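Workshop notebook, Ovgate toy repair and lending room
September, entry 332, started 9:40 in the morning

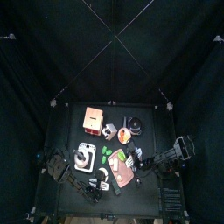 Play kitchens all morning! The Jestdale set came back from its long loan and I finally got to go through it properly, which I have been looking forward to since I saw the bag on the shelf. It is a mixed set, put together over the years from at least two makers, and that is a big part of why I like it. I spread things out on the black table so the small food would show up, and it does, wonderfully. The bright green pieces jump out at you from right across the table, and so does the pink cutting board. The black frying pan is another story. Black on black, only the silver center gives it away, so next time I would put a pale cloth under the pans and dark cups.

Condition notes, in the order I picked things up.

Kettle: very good. Handle is tight, no wobble. I tried it on every flat top we own and it looks best on the white unit with the black square top. Still can't decide whether that unit was sold as a stove or a washer. The old Batetia list has it down as "appliance, white" (thanks a lot). I'm logging it as a stove. If anybody has a better idea, cross mine out and write yours in.

Cabinet with the red drawer front: my favorite piece in the set by a mile. Light wood, pinkish top, and it has held up really well. Drawer was sticking a little at the left. Rubbed candle wax along the runner, worked it in and out, much better. Check again in a week before it goes out.

Bread pieces: fine. One has a dent on the underside that you can feel but hardly see. Leave it.

Orange and yellow food: wiped down, no loose paint on the cloth. They fit on the white plate with room to spare, so the plate can be their home when we pack. I want to try packing by meal this time, plate with its food, board with the bread and the green slice. Last time we packed by size and the food ended up at the bottom under the cabinet.

White bowl and black cup: the cup sits partway down in the bowl and stops there, so they nest well enough for the box but the lid needs clearance. Measured the stack at 100 mm. The shallow Chowdary box won't close over that. The deep one will.

Labels: the set is number 2504 in the lending book. The old tag had faded to nothing, so I wrote a new one in paint pen and put clear tape over it. Please don't use the blue marker for these, it comes off with the first wipe.

11:15. Tried the wax on the drawer of the other cabinet too (the one with the cracked knob) and it worked there as well. So pleased with this. Such a cheap fix! Stub of candle is in the tin with the sandpaper.

Still to do:
Glue test on a scrap before touching the cracked knob
Find a cloth bag for the green pieces, drawstring if we have one
Redo the contents card, with the stove question left open
Ask at Jestdale if they would like the set back in spring, and if they have any spare plates

Box is on the lower shelf, lid off, until the drawer has been checked.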